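Nerness: a self-mask and a slower planner for wrist-camera picking

Project report, second semester

When I picked this topic in June I thought I was going to write a grasp planner. I had a notebook full of drawings of grasp poses and everything! What I mostly wrote was a mask. It covers the parts of the wrist image that are the robot's own hand, and it took me longer than the planner, the logger and this report put together. So most of what follows is about the mask, and then there's a section on the planner because I did do one in the end.

Where I started

The lab already had a stack called Demari that handles joint control and the camera drivers, and I didn't touch any of that apart from one timestamp fix. Demari gives you the wrist images and the joint state on two separate topics, and you're supposed to line them up yourself. The old perception node (Bovico, written by the group before us) took the newest image and the newest joint state and hoped for the best. With the arm standing still that's fine. With the arm moving you get an object position that lags behind the hand, so the planner aims at a spot the object was never in.

My first job was to replace that with a small buffer that holds on to the joint states and interpolates to the image's capture time. It's a short piece of code and it's the part I'm most pleased with. Stela Crăciun, my supervisor, made me write the tests before the code, which I complained about for a week and then was very glad of, since the first version had the interpolation backwards and the tests caught it right away.

The mask

Bovico segments everything it sees and then picks the segment nearest the tool point. You can probably guess the trouble. The thing nearest the tool point is very often the tool. It had a hard-coded rectangle in the top corner of the image to hide the gripper, drawn for one finger opening, and as soon as the fingers moved they poked out of the rectangle and became "objects". I have a log of it trying to grasp its own fingertip, five attempts in a row, closing on air every time and reporting a confident detection.

I tried three fixes. First was a bigger rectangle, and that hid too much of what we wanted to pick up. Second was rendering the gripper model from the joint state and masking out the silhouette. That works nicely for the rigid metal parts and badly for anything soft, because the model has no idea how a soft part bulges when it presses on something. Third was a small learned network that gets the rendered silhouette as an extra input channel and corrects it. That's the one I kept.
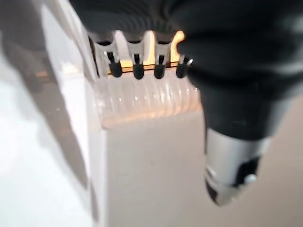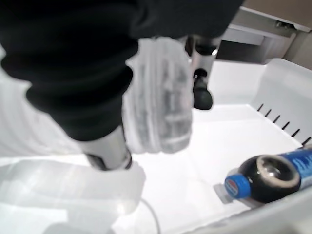

Training the corrector needed labels, and labeling is where most of my July evenings went. I recorded 3000 wrist images and ended up with 2475 I could use, the rest being too smeared by motion or near duplicates of the one before. My first labels had only two classes, hand and not hand, and the network kept leaking along the edges of the finger pads. In the drawer with the soda bottle you can see why: the ridged pad is translucent and frosted, the drawer is white, and the boundary between the two is mush even for a person with a mouse and plenty of patience. The bright blue cap, on the other hand, came out clean nearly every time. I ended up adding a third class called "unsure" for a band along the pad edges, and I let the planner treat unsure pixels as hand when it looks for targets and as obstacle when it checks for collisions. That was Stela's suggestion and it fixed more than any change to the network did.

I held back 286 of the labeled images for testing and never looked at them until the end (okay, I looked once, when I thought the loader was broken, and I've written that in the appendix). Splitting them was its own lesson. My first split was random, so the test set was full of images taken a moment after a training image, and the scores were beautiful and meant nothing. The second split goes by recording, so a whole session is either in or out. The scores dropped and I believe them now.

Glossy surfaces are still a problem. A reflection of a finger on a shiny floor gets labeled as finger maybe half the time. I didn't have a good idea for that. Using depth would probably help, but our depth at that range is mostly holes.

The planner

The planner samples grasp poses on the chosen segment, throws out the ones that collide and ranks the rest. Nothing fancy. I started from the sampler in Esteves, the motion library the other team uses, and changed the ranking so that a pose gets points for keeping the target visible on the way in. The original liked to swing the wrist so that the hand covered the object for the last part of the approach, and then we had no image to correct from. My version takes a longer path and is slower, and you notice it. I'd still choose it again — being able to re-check the target just before closing meant I could take out a pile of special cases.

One of those special cases was the fridge drawer. Side walls leave very little room for the wrist, and the old code had a list of allowed approach angles typed in by hand for it. With the visibility ranking and the obstacle check I could delete the list. The planner now says "no grasp found" more often than it used to, and that bothered me until I went back through the old logs and saw how many of its "found" grasps would have gone through a wall.

Things that went wrong

On 8th October I merged a change to the image topic's queue size and broke the time alignment for everybody. The buffer was asked for joint states it had already thrown away, and it answered with the oldest one it had, silently. It now refuses and logs an error. I also added a plot of the image-to-joint offset to the dashboard, and I'd do that on day one next time.

The other thing was config files. I had four of them by the end and two disagreed on the camera mounting angle. Please, whoever takes this over, start with one file.

What's left

The mask runs fast enough for slow approaches and no faster. The network wasn't trained on any other set of fingers, so swapping the pads means new labels. The "no grasp found" case should try moving the camera before giving up, and there's a half-finished branch for that called look-again. It compiles, and the tests for it are written, but most of them fail.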